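Section 4. Setting Up and Running a Screening

Brurach Documentary Screening Kit, Host Manual

Read this section the day before your screening. We know most hosts read it in the parking lot. If you are in the parking lot, skip to 4.3 and come back for the rest when everyone has gone home.

The kit was put together for one film, Zulldale: The Sealed Testimony, and everything in these pages assumes you are showing that film. Hosts who have also borrowed The Mkhize Letters will find that the cables are the same and the discussion cards are very much a different set. Do not mix them. A church basement once spent most of an evening debating a land seizure that their film never mentioned, and by all accounts it was a lively evening.

4.1 What should be in the case

Player unit (Tukine), with power cord
Remote, batteries already in it
Video cable, long
Video cable, short, for when the long one has gone missing
Audio cable
Projector, 2,300 lumens
Discussion cards in a rubber band
Content notice, laminated
Return label

If something is missing, write it on the sheet inside the lid before you do anything else. If the sheet is missing, write that down too, on whatever you have.

The kit does not include a screen, a speaker, chairs, coffee, or a person who knows where the light switches are. Find that last one early.

4.2 Choosing the room

1. Check the seat count against your license. The standard public license covers up to 300 people. We have never had a host go over it, but several have written to ask what would happen, in a hopeful tone. You would need the larger license.

2. Stand at the back of the room and look at the front. If there is a pillar, the pillar will be in the film.

3. Close the blinds and see how dark it gets. The interviews were shot in low light at the request of the witnesses, and the second half takes place largely in an archive basement. In a bright room this becomes a radio program.

4. Find the outlets. Then find the ones that work.

5. Turn off the ventilation for a minute and listen to the room. If the difference is large, ask whether the fan can stay off during the film. In October you will probably get away with it. In July, leave it on and turn up the sound.

Note: The film is in two languages with subtitles along the bottom of the picture. Raise the screen high enough that the back row can read over the heads of the front row. Hats are between you and your audience.

4.3 Placing and connecting the player

1. Put the Tukine on a firm, level surface with a hand's width of open space on every side. A counter, a solid table, or a lectern with a flat shelf will do. A folding chair will not, whatever you have seen other people do with folding chairs.

2. Keep it away from sinks, urns, and anything that is being stirred.

3. Connect the power cord to the player first, then to the wall.

4. Run the video cable from the port marked OUT to the projector. The port marked SERVICE takes the same plug and does nothing at all. We apologize for the port marked SERVICE.

5. Run the audio cable to your sound system. If there is no sound system, the projector has a built-in speaker that is good enough for a small classroom and bad enough to start an argument in anything larger.

6. Tape the cables down wherever people will walk. 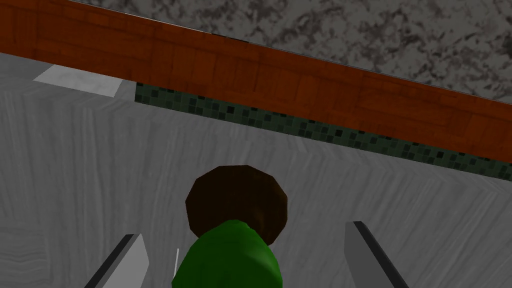 Figure 4-2. Counter with speckled gray stone top and wood-textured panel (rendered view).

7. Switch on the projector and wait for the blue screen.

8. Switch on the player. The light on the front blinks amber, then goes green. This takes longer than you would like. Pressing the button again during the amber stage starts the whole thing over, and people have been known to do this for quite a while.

Caution: Do not cover the vents on the top of the player. Programs, coats, and plates all count as covers.

Caution: Do not move the player while it is running. If the table has to move, shut down, move the table, and start again from step 3.

4.4 Picture and sound check

Do this before the doors open. There is a test reel on the player for the purpose, and it contains no spoilers, insofar as a matter of public record can be spoiled.

1. From the main menu choose Test Reel.

2. A gray grid appears. Adjust the projector until the sides of the grid are straight. If you cannot get them straight, get them equally crooked.

3. A line of subtitle text comes up next. Walk to the farthest seat and read it. If you have to guess at any word, bring the projector closer or move the seats forward.

4. A voice reads a short passage, first at normal volume and then very quietly. Set your level by the quiet one. Two of the witnesses speak barely above a whisper, and those are the two that everyone asks about afterward.

5. Press Stop. Go back to the main menu. Choose Feature, then Pause, so that the title card is waiting.

Note: A room full of people soaks up sound. Set the volume slightly louder than seems polite.

4.5 The content notice

Zulldale: The Sealed Testimony deals with killings carried out in a farming district and with the court file on them that stayed closed for decades. There is no footage of the killings. There are detailed spoken accounts, photographs of a burial site, and a scene in which relatives are shown personal belongings. Some people will want to know this before they sit down, and they should be able to find out without asking.

1. Put the laminated notice at the entrance, at eye level.

2. Read the short version aloud before the film. It is printed on the back of the notice. It takes less than a minute. Please don't improve it.

3. Tell people which door to use if they want to step out, and say that they can come back in.

4. Leave a few seats near that door empty.

The film is not suitable for young children. Hosts sometimes ask us for an exact age. We have been asked so often that we sat down to choose one, and we came out of the meeting with four.

Caution: Do not advertise the film with claims it does not make. The filmmakers spent years getting the record straight and they are touchy about it. Use the summary supplied with your license. In particular, please leave out the words "shocking," "banned," and "what they don't want you to know." The court file is in a public reading room, and they will hand it to you if you fill in a slip.

4.6 Running the film

1. Start on time, or within 5 minutes of it. People who arrived early have already read the notice twice.

2. Dim the lights in stages if you can. If your room has one switch, warn them.

3. Press Play.

4. Stay in the room. The player rarely misbehaves, but it prefers to do so when the host has gone to see about the cookies.

5. The first part runs 43 minutes and ends on a black screen that holds for several seconds. The film has not stopped. Every audience thinks it has stopped. Keep your hand off the remote.

6. If you are taking an intermission, press Pause when the words "Part Two" appear. Hosts are split on the intermission. Those who skip it say it breaks the mood, and those who take it have usually seen the line for the restroom.

7. Leave the lights down through the closing credits. The list of names is part of the film.

Note: If the subtitles vanish, press the button marked with a speech bubble once. Pressing it twice gives you the other language, which half the room may prefer, but find out first.

4.7 If something goes wrong

No picture, green light on the player. The cable is in SERVICE. See 4.3, step 4.

No picture, no light. Check the outlet. Some outlets are controlled by a wall switch, and somebody turned that off when they dimmed the room.

Picture but no sound. Check that the sound system is set to the right input. Then check that it is on. Check in that order if you want to look knowledgeable.

Sound slightly behind the picture. Hold the Menu button and use the arrows until lips and words agree. Do this on the test reel if you can.

Player restarts in the middle of the film. Let it. It will offer to resume where it left off. Choose Yes. While you wait, do not fill the silence with your own opinion of the film so far.

Remote does nothing. You are pointing it at the projector.

4.8 The discussion

The cards are optional. Each has one question on the front and a page of background on the back, taken from the trial record. You don't need to get through them all, and the hosts who try tend to be remembered for it.

1. Wait a little after the lights come up.

2. Ask the first question and then let it sit. The pause will feel much longer to you than it does to them.

3. If someone in the room has a connection to the district, they may want to speak or may very much not. Leave it to them.

4. If a discussion turns into a speech, thank the speaker at the first breath.

5. If you are asked a factual question you can't answer, say so and write it down. The form in the lid has room for questions, and we send replies.

4.9 Packing up

Shut down the player from the menu and wait for the light to go out before unplugging it. Let the projector fan finish. Coil the cables loosely; the next host will know exactly what kind of person you are. Count the discussion cards back into the rubber band, put the notice on top, and stick the return label over the old one.

Check the room for the remote. It is in your pocket.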